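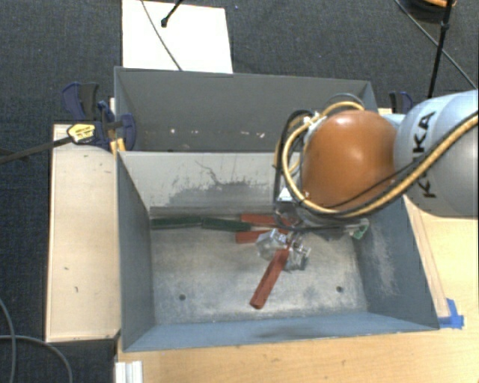

Figure 3. Orange, tan-yellow and pale blue-gray at close quarters over two gray bins. Photo: Nathalie Smits.

4.2 What people do when the color word won't come

I went into the diary part of this study expecting to write mostly about blue and green, which is what everybody in my corner of the field writes about. My notebooks had other plans! The richest material by far came from the stretch between yellow and brown, with gray a close second, and I've ended up giving those two most of the room in this section.

A quick reminder of the setup. We had 124 people in Plevosholm keep a color diary for 13 days, writing down any color they had to mention out loud to somebody else, along with the word they used and whether the other person got it. Žofie Říha transcribed the whole lot (her patience with other people's handwriting is much greater than mine) and we ended up with 1175 entries we could use. I dropped entries where the writer had named an object but left out the color word, which happened more often than I'd like.

The first thing I noticed is how rarely anyone reaches for a fancy word. Beige shows up, tan shows up, and one woman used "ecru" twice for the same curtain. Mostly people stick two plain words together, or they borrow a thing: mustard, sand, weak tea, the inside of a banana peel. Nearly all of these borrowed names were food. I had guessed that people who cook a lot would do this more than the rest, but I couldn't find that in the diaries, and I looked pretty hard.

The second thing is that the neighbors matter. A tan-yellow next to a strong orange, as with the hose in Figure 3, is an easy thing to call yellow, and I did exactly that in my own notes before I went back and changed it. Put the same sort of shade on a kitchen wall beside white trim and my guess is you'd get "tan" or "cream" or, from my father, "dirty." The diaries have plenty of this. One man painted his hallway and called it yellow in the store, beige while he was painting, and yellow again when his sister complained about it. He wrote down all three and didn't seem bothered.

Gray is messier. People add blue to it all the time, they hardly ever add green, and they add brown only when they dislike the thing. I had a nice long argument with Nathalie Smits over whether "blue-gray" and "gray-blue" are the same word in a different mood. She thinks the last part carries the weight, as it does in most English compounds. I think our diarists flip them around as they please, and I can point to a couple who used both orders for one winter coat. We agreed to code them together for now, and she has reserved the right to say she told me so.

What about failure? I was strict here and counted an entry as a miss only if the listener brought the wrong thing, asked again, or laughed. Misses clustered around errands: fetch the brown bag, grab the gray folder. Inside the same household they were much rarer, even when the words were odd. A couple who have called their sofa "the green one" for years get along fine with it, although both of them told me it's brown.

I should say something about paint names too, as several diarists worked from fan decks and copied the names straight in. I left those entries out of the main analysis. A name somebody reads off a card is a different animal from a name somebody comes up with while standing in a doorway pointing. They get a short table in the appendix, and anyone who likes that sort of thing (I do, very much) can find them there.

Chauhan's earlier interviews asked people to name chips one at a time on a neutral background, and I'd love to see that list run again with the chips in pairs. Section 4.3 takes up the handful of diarists who kept writing after we had asked them to stop.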